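How does a robot learn to tidy a kitchen?

You learned to put things away by watching other people and then having a go. A robot at the Kekana workshop learns in a similar way, but it needs far more goes than you did.

First, a person steers the robot arm by hand controls. They might pick up a block and put it in a pot. While they do this, a computer saves what the camera sees and how the arm moves. One go from start to finish is called an example.

Then they do it again, with the block in a new place. If the block always started in the same spot, the robot would only learn about that spot.

The team collected 533 examples in December. By April 1, 2026 they had 3466. Each person steers for 48 minutes and then has a rest — tired hands make clumsy examples.

Some goes go wrong. The block slips, or the arm bumps the sink. These are marked with a label so the computer knows which ones to copy.

Next, a program called Jidon studies all the examples. It looks for patterns, such as how the arm moves when a block is near the edge of the counter. After that, Jidon steers the arm by itself and the team keeps score.

Words to know
Gripper: the part of a robot arm that holds things.
Example: one saved go at a job.
Label: a note that tells the computer what happened.
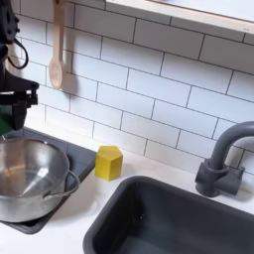

Training: the time a program spends studying its examples.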